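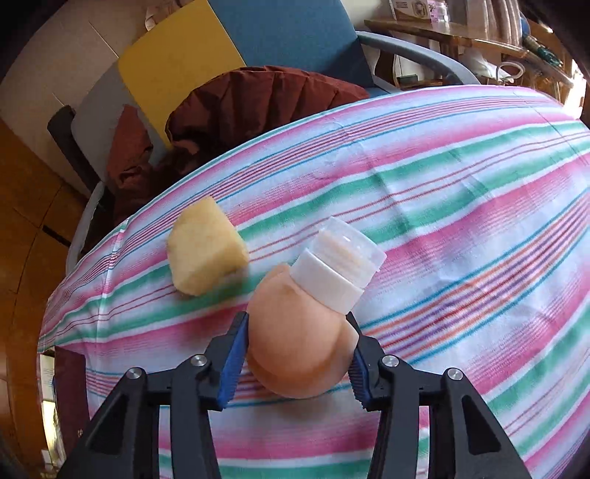 Brandora Street Toy Library
Minutes of the general meeting, February, 7.30 pm

Present: Noémi Vass (chair), Jhair Ríos (minutes), 19 members. Apologies were received from the Villanueva family.

1. Previous minutes
Accepted with one correction -- the puzzle shelf was moved to the back wall, not the side.

2. Opening hours
Noémi reported that the late session is busy and the early one is quiet. Members agreed to open at 9.30 am for the coming term and close at noon as before. Hours on the front door need changing. Action: Jhair.

3. Borrowing limits
Current limit is 4 items per family for 3 weeks. A request was made to raise this for families with more than two children. Discussion went for some time. Moved that the limit stay as it is, with ride-on toys no longer counted. Carried, two against.

4. Missing pieces
Play food sets are coming back incomplete. Each set will get a printed contents card inside the lid. No fines for now. Members are asked to check under car seats.

5. Shelving
Quote from Jitberg is $90 a unit, delivery extra. Noémi to ask whether they will take the old units away. Held over.

6. Other business
Parking on the grass beside the hall must stop, as the council has written again. The tea urn leaks and should be stood on a tray.

Meeting closed 8.50 pm. Next meeting in the small room, same time.

Contact the toy library desk during opening hours | © Brandora Street Toy Library | Back to top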